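My second autumn in Stekurby

When I tell people that I rent a house in Stekurby every November, they ask me what is wrong with me. In summer I could understand, they say, you can swim and eat outside. But in November there is rain, and it gets dark before you have finished your lunch. All this is true, and I have already paid for the next time.

The village has 81 houses, and in winter most of them are closed. I found mine two years ago through Lundgren, a small agency which rents out places along this coast. The first time I took the yellow house by the harbor. It was pretty but the wind came through the kitchen window the whole night. This year I asked for something higher up, and Torunn Sjöberg at the office gave me the one they call Stama. I don't know what the name means. She also did not know.

Stama is 70 steps above the road, and you must carry everything yourself. I made three trips with my bags and then I sat on the floor for a while. After this I packed my shopping differently. The price was 2,000 kronor less for the week than the yellow house, and I think the steps are the explanation.

Inside it is simple. There are two bedrooms, a stove that needs some patience, and a big chair turned toward the sea. The heating is good – I slept with the window a little open. The only thing I missed was a proper reading lamp, so I moved the one from the hall, and I put it back before I left.

I had planned to walk every day. In reality I walked on four days, always the same path out to the old loading pier and back. Eilif Hellström, who lives in the last house before the pier, told me that the path continues behind the rocks to a second bay. I tried it once with the wrong shoes. The bay is small and full of seaweed and I liked it very much.

For food, you should know that the shop closes at three in the afternoon in this season. I learned it at ten past three. The next one is a bus ride away, and the bus does not wait for anyone. 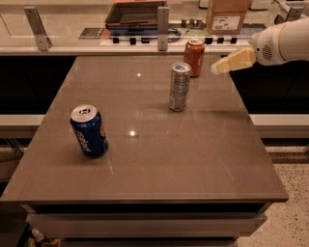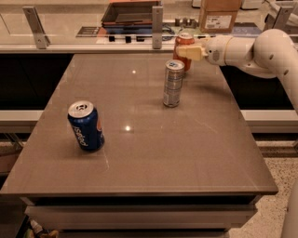 Cans on the table.

About the booking, because two readers have asked me: you pay half when you reserve and the rest when you arrive. Bed sheets are not included. The final cleaning you can do yourself or pay for, and I did it myself, which took the whole morning. Next time I will pay.

I have reserved Stama again for next November, ten days instead of seven. Torunn wrote that they may put a new lamp there.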